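Chapter 4
Working in the simulator

Before you start this chapter you should have:
finished the joint exercises in Chapter 3
installed Nemel and opened it at least once
agreed with your partner who will keep the logbook

In Chapter 3 you moved one joint at a time and wrote down where the arm ended up. In this chapter you will use two arms together, in a simulated room, and plan a simple pick-and-place task. The work follows a project by the robotics club at Gerdale College, led by Salim Barasa. The club wanted to enter the Stirby Challenge but had only two lessons a week with a real arm, so members did most of their practice on screen.

4.1 Two views of the same job

A simulator can show you the robot's surroundings from more than one place. The club used two views. The first is the gripper view, which looks down past the fingers. Use it for the last part of an approach, when you need to judge the gap on each side of an object before you close the fingers.

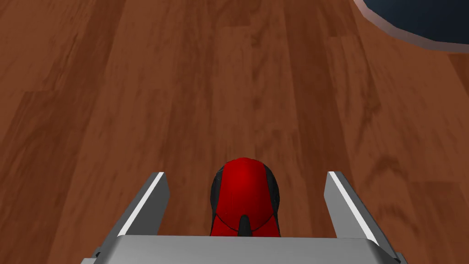

Figure 4.1 Gripper view. The red and black object lies between the fingers, with a gap on both sides.

Look at the gaps in Figure 4.1. The one on the right is wider. If the fingers closed now at equal speed, the left finger would be likely to reach the object first and push it across the floor. The club's rule was to stop, centre the gripper, and only then close it. Write this as a separate step in your plan.

The gripper view has one weakness. It shows very little of the room, so you can't use it to check where the other arm is or what lies along your path. For that you need the body view, which looks forward over the top of the robot. 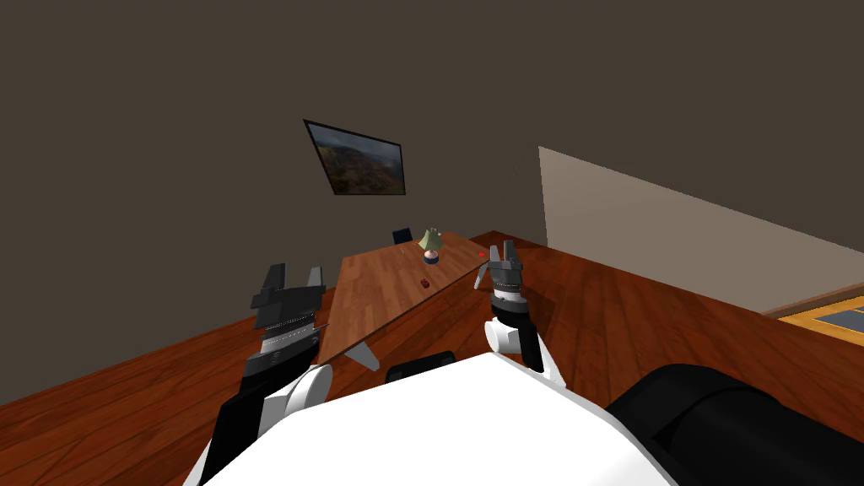
Figure 4.2 Body view. Both grippers are open, one on either side of the table.

In the body view, distance is harder to judge. The right gripper in Figure 4.2 looks smaller than the left one, but only because it is further away. Small objects on the table are easy to miss too. Kuldeep Agarwal, who kept the club's logbook, wrote the name of the view beside every run, and you should do the same.

4.2 How many runs?

The club logged 417 runs between the start of the project and the end of July. More than 200 of them failed, most often during the approach. Failed runs stayed in the logbook with a short note on the cause. You will need at least 17 runs of your own for the Thakur worksheet at the end of this chapter.

Activity 4A
Open the room file for this chapter and switch between the two views. Choose one object on the table. In your logbook, list the steps needed to pick it up with the nearer arm, and write next to each step which view you would use. Swap logbooks with another pair and try to follow their plan without asking them anything. Mark any step that you could not carry out as written.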